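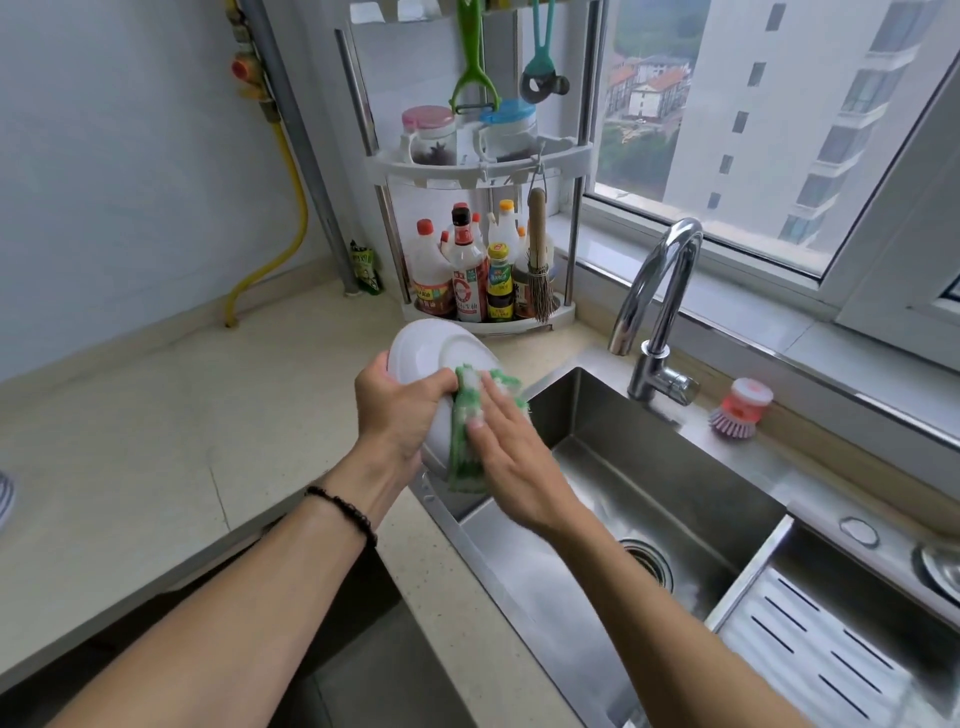 Assiette blanche, lavette verte.

Bon, j'avais promis de ne pas râler avant la reprise du championnat. J'ai tenu jusqu'au mercredi 29 août, ce qui pour moi relève de l'exploit ! Mais le club a envoyé le nouveau règlement des abonnements, je l'ai lu en entier (oui, y compris les annexes), et il faut que j'en parle à quelqu'un. Ce sera vous.

Pour ceux qui débarquent sur le blog : je suis abonnée à Groltville depuis assez longtemps pour avoir connu la tribune Chauke avec ses vieux bancs en béton, ceux qui vous gelaient les cuisses dès le mois de novembre. J'y ai ma place au rang 8, à côté de l'escalier, derrière un monsieur très grand qui se lève à chaque corner. J'adore cette place. Je l'ai renouvelée en juin sans réfléchir, 170 euros tout rond, et je recommencerais demain.

Ce qui me chiffonne, c'est la revente. Jusqu'ici, quand je ne pouvais pas venir, je passais ma carte à quelqu'un. À Lesego la plupart du temps, parfois à sa fille, une fois à un collègue qui n'avait jamais vu un match de sa vie et qui m'en reparle encore. Personne au tourniquet n'y trouvait rien à redire. Maintenant, c'est terminé : la carte disparaît, tout passe par l'application Prello, l'abonnement est nominatif et, si on veut céder sa place, il faut la remettre en vente sur la plateforme officielle. Le délai : 72 heures avant le coup d'envoi, dernier carat. Après, la place reste à votre nom et elle reste vide.

72 heures ! Je ne sais pas comment vous vivez, mais moi, trois jours avant un match du samedi, je suis incapable de dire si mon fils aura de la fièvre ou si ma sœur va débarquer avec ses valises. Les empêchements, c'est le vendredi soir qu'ils arrivent, en général au moment où je sors l'écharpe du placard.

Et puis il y a l'article sur les absences. Je vous le résume, parce que la phrase d'origine fait un demi-paragraphe : si vous manquez deux matchs à domicile sans avoir remis votre place en vente, le club « se réserve la possibilité » de vous retirer la priorité de renouvellement. Se réserve la possibilité, donc peut-être que oui, peut-être que non, selon l'humeur. J'ai relu ça avec mon café et j'ai eu le sentiment très net d'être convoquée chez la proviseure.

J'ai appelé la billetterie dans la foulée. Je suis tombée sur un certain Marthinus Mahlangu, charmant, patient, qui m'a expliqué que la mesure visait les gens qui achètent des abonnements pour les revendre trois fois le prix quand Grirkudton se déplace chez nous. Là-dessus je suis d'accord, et même tout à fait d'accord ! L'an dernier, pour le derby, on voyait passer des annonces franchement honteuses, et des gamins du quartier sont restés dehors pendant que des rangées entières se remplissaient de gens en écharpe neuve. Qu'on embête les revendeurs, très bien. Je lui ai demandé s'il existait une exception pour la maladie. Il m'a répondu qu'il allait « faire remonter ». Je connais bien cette expression, je l'emploie moi-même au bureau quand je n'ai pas la réponse.

Il m'a quand même appris une chose utile : on pourra désigner un proche dans l'application, avec pièce d'identité, et ce proche pourra entrer à notre place sans passer par la revente. Un seul proche, à déclarer avant fin septembre, et pas de changement ensuite jusqu'au dernier match. C'est écrit nulle part dans le courriel, je l'ai cherché deux fois. Donc si vous êtes abonné et que vous me lisez, allez voir dans Prello, onglet « Mon compte », puis « Accès partagé ». C'est tout en bas, sous les préférences de notification – il faut vraiment faire défiler.

J'ai mis Lesego, évidemment. Ce qui a vexé Sizwe, mon beau-frère, qui estime avoir des droits sur le rang 8 parce qu'il m'y a remplacée le soir de la remontée. Il m'en parle à chaque repas de famille, de cette remontée. Je n'y étais pas, j'étais coincée dans un train, et c'est lui qui a vu le but du maintien, enfin de la montée, enfin bref, LE but. Je crois que je lui en veux un peu.

Pour le reste, j'ai des questions plus sérieuses. Que se passe-t-il quand un match est reprogrammé ? La saison dernière, on en a eu un déplacé du dimanche au lundi, annoncé si tard que j'avais déjà préparé les sandwichs. Est-ce que le délai repart de zéro ? Le règlement n'en dit rien. Et les abonnés qui n'ont pas de smartphone ? Dans ma tribune, il y en a beaucoup, des messieurs qui viennent depuis toujours avec leur carte plastifiée dans la poche de chemise. On leur propose de retirer un billet papier au guichet avant chaque match, le guichet étant de l'autre côté du stade. Allez faire le tour avec une mauvaise hanche, vous.

Damilola Yusuf, qui s'occupe de notre petit groupe de supporters, prépare une lettre au club. Elle demande que le délai tombe à 24 heures et que les anciens gardent leur carte. Le ton est très poli, beaucoup plus que ce billet. Si vous voulez la signer, laissez-moi un mot en commentaire et je lui transmets votre nom, elle l'envoie en septembre.

En attendant, premier match à domicile samedi. J'ai téléchargé l'application, j'ai mon code, j'ai chargé mon téléphone deux jours en avance comme pour un départ en vacances. Le monsieur très grand a renouvelé aussi, je l'ai croisé au marché. Il m'a dit qu'il essaierait de rester assis sur les corners.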